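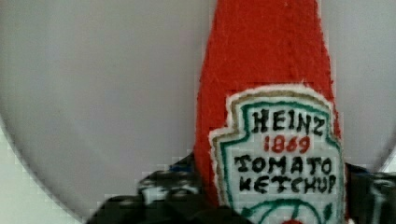 The Condiment You Can Cuddle

Toy food has gone soft, gone pastel and gone upmarket. Our writer spends a spring sorting through the pantry.

At some point in the past few years it became possible to give a child a ketchup bottle that feels like a slipper. I know this because one lives in my house, and I have stepped on it in the dark, and it was the nicest thing I had stepped on all week.

It has an embroidered label with a green border. HEINZ, it says, then 1869, then TOMATO, then KETCHUP, all of it in thread, with the letters of the last word budging up against each other like passengers on a tram. Someone decided that a bottle of pretend sauce needed its date stitched on in red. I have read that label more often this October than I have read any novel, and I can report that the plot is thin but the typography holds up.

We are a tomato sauce household in a tomato sauce country, so the word ketchup has caused some diplomatic trouble. My daughter, who is four, says it with a faint American accent. She will put ketchup on a plastic orange. She will put ketchup on a plate with nothing on it and charge you for it.

When I was small, play food meant a mixed bag from the two-dollar shop: a hollow chook, a fried egg with a seam round it, and a banana that had been chewed by a previous administration. You kept it in an ice cream tub. Nothing was to scale. The egg was bigger than the chook, which raised questions no one at kinder was equipped to answer.

The new stuff is another matter. Lahtinen, the toy shop in the main street of Dridstead, gives its whole back wall to pretend groceries, and on a Thursday morning it is busier than the actual greengrocer next door. The Pernia catalogue, which the shop keeps on the counter like a hymn book, runs to 305 items. There is a felt leek. There is a wedge of blue cheese, for the toddler who has been to Europe. There is a plush croissant by Skastaneck for $57, and I stood in front of it for some time, doing the sum in real croissants.

I did not buy the croissant. I bought a second-hand lot from a family up the road who were moving to Perth, and I've been adding to it ever since in the way that other people add to a wine cellar. The real surprise was how much of the good stuff turned out to be cookware.
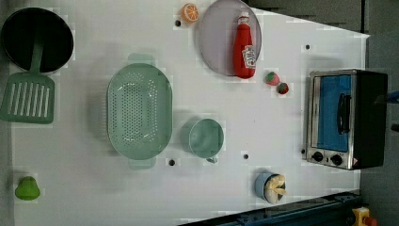

Most of lunch, spread out. The colander gives way in size only to the toaster oven.

Cookware is where a play kitchen lives or dies. Children will substitute anything for food (gravel, Lego, the cat's biscuits) but they are strict about tools. If a spatula doesn't have slots in it, it's a shovel. If a colander doesn't have holes, it's a hat, although in our experience a colander with holes is also a hat.

Ours is pale green and oval and far too big for the job. It has strained peas, bath water and a sock. It has been a boat, and for one difficult afternoon it was a baby's bed, and the baby was the capsicum. Of everything we own in the culinary line it gets the most use, and that includes the things I cook with myself.

The frying pan runs a close second. It is black and round, and it goes everywhere with the green spatula. I've tried storing the two separately, and each time they are back together by breakfast. There is a marriage in that, though I wouldn't like to say whose.

You will have noticed the colour by now. Green has taken over the toy kitchen the way grey took over bathrooms. I'm told by the woman on the till at Lahtinen that 80 per cent of what they sell in pretend cookware is some version of it, whether it's called sage, mint, eucalypt or, on one box I turned over twice to be sure, whisper. The theory goes that parents want a toy they can leave out when visitors come. My theory is that no visitor has ever looked at a living room floor and thought, well, at least it tones.

The food hasn't got the memo. Oranges are still orange, and peppers are still the green of a new tennis court. Against all that whisper they look like guests who misread the dress code, and they are invariably what a child picks up first. I asked mine why she liked the orange slice best. She told me it was the loudest.

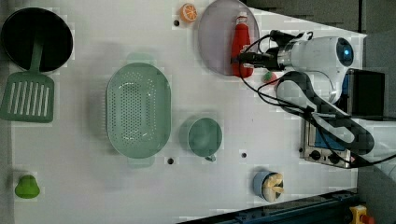
What should you look for when buying second-hand play food?
Check seams and stitching for loose threads, leave behind anything small enough to swallow if there's a child under three about, and choose pieces that can be washed.

Washing is the part the catalogues pass over. Hard plastic goes in the sink with the dinner dishes, and I've served an adult guest coffee with a plastic lemon wedge in the saucer as a result. Felt is more of a commitment. It wants cool water, a gentle hand and a day on the line, where it hangs among the school shirts and confuses the neighbours. I have pegged out a slice of toast. I have brought in a slice of toast because it looked like rain.

Then there's storage. I began with labelled tubs, one for fruit and veg, one for crockery and one for what I optimistically called pantry. The system lasted until the first customer arrived. My daughter's method is to put everything on the biggest flat surface available, with a decent gap between each item, and then to forbid anyone from touching it. She calls this being open.

I've come round to her way of doing things. When the pieces are all laid out, you can see what you've got, and you can see who thinks of what as belonging together. The sauce goes on the plate, every time. The mug stays near the colander. The capsicum is sent off to a corner, for reasons I've asked about and been told are private.
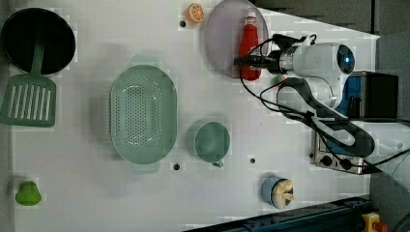
Sauce on the plate, orange slice alongside, and the pan and spatula keeping each other company.

The restaurant's menu is short and changes without notice. I ate there on Sunday. I was seated on an upturned washing basket and given a mug, which I was told was soup, and then a plate, which I was told was hot. The chef went away for a long time. I could hear her in the hallway discussing something with the dog.

When she came back she had the bottle under one arm, the good soft one, and she upended it over my plate and gave it the flat-handed thump that everyone seems to be born knowing. Nothing came out. She thumped it again, frowned, and held it up to her ear.

"It's nearly finished," she said. "You can have a little bit."

The bill was two leaves and a button. I left a tip.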